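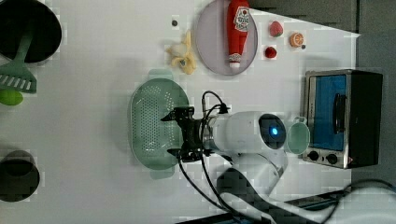

Our college in Mivcombe must decide before the autumn if we buy one robot arm, two arms or none, and for this reason I travelled in June to the open day of Plultari in Destitz. I had with me the list of questions which our department made in the spring, and most of them were about money. The main demonstration table was prepared as a small kitchen, with a green colander, a plate with a ketchup bottle on it, toy fruit and a toaster oven. I write this first, as it changed my view of our budget. We had planned a large sum for the arm and almost nothing for what stands around it. I spent more time asking about the table, the cables and the objects than about the arm itself, and I think it was time well used.

## The journey and the arrival

Destitz can be reached from our side with one change of train. From the station there is a bus, but it goes only once in the hour, and I walked. The building of Plultari is behind the old sugar works and the entrance is on the side of the car park, which the invitation didn't say. I arrived shortly after nine. Coffee was offered in the corridor, and we received a badge and a folder with the price list. The price list is valid until the end of the year. I have put a copy in the shared folder of our department.

We were 41 visitors, divided into four groups. Mine was mostly from schools and colleges, so the questions were similar to ours and I could note also the answers given to other people.

## What I wanted to know

Our plan has three parts: a fixed arm for the lessons of the second-year students, a gripper which can hold ordinary things, and a camera. In our first draft we treated these as one purchase. Plultari advises strongly to separate them in the request for offers. The arm is a standard product and its price changes little from one seller to another. The gripper and its mounting are different. The gripper fingers on the kitchen table were black and angular, and I asked what a replacement pair costs for a gripper of this class. The answer was 396 euros, without the mounting. Students will break fingers, as every teacher in my group agreed, and we should therefore plan two spare pairs in the first year and one pair in each year after.

The second question was about service. A yearly inspection by the supplier costs 2,000 euros for one arm, with travel included if the customer is inside the region. Mivcombe is outside, so travel comes on top. I asked if two colleges near to each other can share one visit. They said that it is possible when both contracts are signed in the same quarter. I will write to the college across the river about this, if our head of department agrees.

The third question was the table. I had imagined that we can use the steel benches from the old workshop. The advice was to look first at the light and the surface. A steel bench reflects the ceiling lamps, and a camera which looks from above has then difficulties with small objects. The kitchen demonstration was on a plain white top. White also has its problem, I was told, with pale objects, and I thought about the translucent cup that stood next to the oven. We should ask for a sample of a matt surface before we order anything. A board of this kind can perhaps be made in our own wood workshop, and it would be the cheapest item on the whole list.

## Cables and space

I want to write a little more about cables, as our draft doesn't contain the word. The cables of the wrist and gripper hang in loops beside the arm and go down along it. They need room when the arm turns. If we place the arm too near to the wall, as in my drawing from the spring, the loops will touch the wall or the shelf. The recommendation is to keep the shelf away from that side completely. A cable set is not in the basic price, and it wears out sooner than the motors. Nobody could give me a fixed lifetime, and I prefer that to a number which we cannot check.
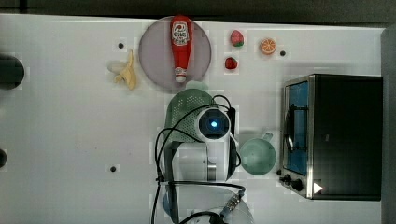 For the room this means that our corner beside the window is too small for two arms. It is enough for one arm with a table of normal depth, if the cupboard goes out. For two arms we need to use the front half of the room, and then we lose six student places. I measured the free space at home again after the visit and came to the same result.

Power was the easier point. An arm of this size runs from a normal socket. We need a separate line only if the compressor from the old workshop comes into the same room, and I see no reason to bring it there, as the grippers we consider are electric.

## The objects on the table

This chapter may look less serious, but it has a place in the budget. Plultari recommends to buy the practice objects in several different kinds of shape and stiffness: something flat, something round and small, something tall, something with a handle. A toy strawberry is small and round, a plate is wide and low, and a mug has a handle which can point in any direction. For the students these are different tasks, although all of it is sold in the same toy or household shop. They also said we should buy every object twice on the same day. When a toy is lost and the shop has changed its stock, the results from before and after cannot be compared well.

The toaster oven interested me for another reason. A door is a good exercise for the second half of the year, when the students have finished with simple lifting. In our college the electrical safety rules would apply to such an appliance, even if it is never switched on. I propose that we cut off the plug of ours and write this in the inventory. We have an old one in the staff kitchen which could be given for this purpose, but the door closes badly.

## Training for teachers

In the afternoon each group had 30 minutes with the training department. There is a basic course, held in Destitz, and a longer one which is given at the customer. The longer course is expensive for one teacher and reasonable for four. We are three at present. My suggestion is to send two colleagues to the basic course and to ask for the longer one after a year, when we know better what we don't understand.

The course is given in English on request, but the written material is only partly translated. I looked through the safety chapter and it was complete. The chapter on camera calibration was not.

## The second offer

At midday I spoke also with a representative of Thepsuriya, a dealer with a stand in the entrance hall. Thepsuriya sells used arms with a guarantee of one year. The price is clearly lower, and for a teaching room the age of the arm is not so important. I see two difficulties. The control software of a used arm may be an older version, and our computers were replaced last winter. The guarantee also doesn't include the gripper. I asked for a written offer and for the hours of use of each arm. The offer has come, but the hours are missing, and I have asked again.

## My proposal

I propose to buy one new arm this year and to keep the decision for the second arm open. The money which we reserved for the second one should go to spare fingers, one additional cable set, the table surface, the objects and the basic course for two persons. The yearly inspection must be moved from the purchase budget to the running budget, otherwise we will have no money for it from the second year. The finance office has asked for the form before the end of the month, and I still need the signature for the travel costs.

Points which are open:

- hours of use and software version for the arms from Thepsuriya
- travel cost for the inspection in Mivcombe
- sample of the matt surface
- permission to remove the cupboard beside the window
- delivery time, which was given to me as "after the summer" without a month

The slides of the day were promised by e-mail. When I receive them I will put them next to the price list.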